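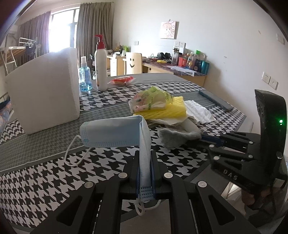
Unit 4. Clearing and Sorting a Shared Table

Drorcombe Household Skills Course, Handout 7
Prepared by Hinata Minami

4.1 Purpose

Students will learn to clear a table on which cleaning supplies, packaging, food and personal items have been left together. The practical session is worth 50 points.

4.2 Categories

Each item is assigned to one category before it leaves the table.

Discard: crumpled tissues, wrappers that hold nothing, used disposable face masks. A mask is picked up at its edge or by an ear loop and placed directly in the lined bin.

Keep with packaging: foam blocks and foam fruit nets. Large blocks go to the packing shelf. Nets are kept only if clean and untorn.

Cleaning supplies: spray bottles, pump bottles, dusters. Bottles are moved upright, and the label is read before storage. A bottle of colored liquid without a label is handed to the instructor.

Food: packaged snacks. These are stored apart from all cleaning supplies.

Personal items: cases and similar belongings. Cases are not opened.

4.3 Order of Work

Begin with the items on top of a pile. Plastic bags are checked for contents before being flattened. Small objects under paper should be uncovered by hand; do not sweep the pile into the bin.

The tablecloth is removed last, shaken outdoors and inspected for stains. Patterned cloth should be checked in daylight.

4.4 Reading

Course reader, "Surfaces in Common Use," through the section on textiles. Written answers are due at the Hosthorpe office before the October review.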